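About Dalley
Reading time: 1 min

Dalley reports on elections, policing and the courts in places larger newsrooms visit once, usually after something has gone wrong. Cletus Lyons started it one February as a letter to 60 subscribers, several of them related to him.

Tae-yang Cheon joined as editor and introduced deadlines, which Cletus still regards as a foreign import. We now publish 200 reports a year. Our longest, on a disputed mayoral count, took 488 emails and one very patient returning officer.

We take no money from parties, candidates or ministries – none has offered, but the policy is ready. Readers pay for the work. Where a source could be harmed by being named, we leave the name out, and two of us must know who it is. Corrections go at the top of the report, in the same size type as the mistake.

Complaints are read by Tae-yang. Praise may be sent to either of us.
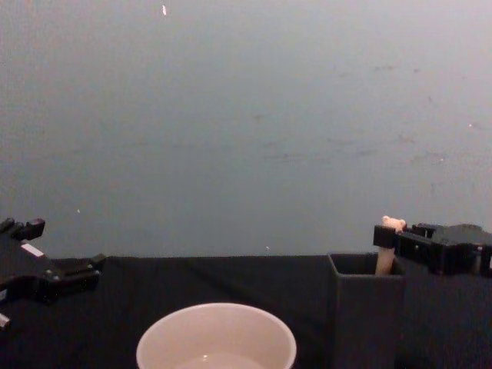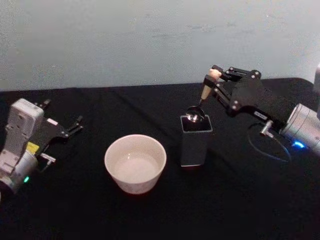
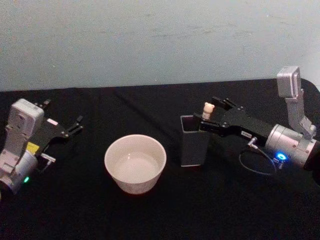
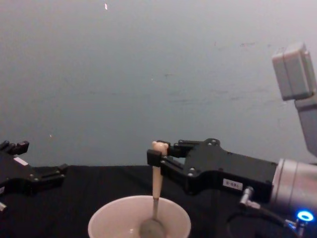 Black cloth, grey wall and, in the last picture, a spoon over a white bowl.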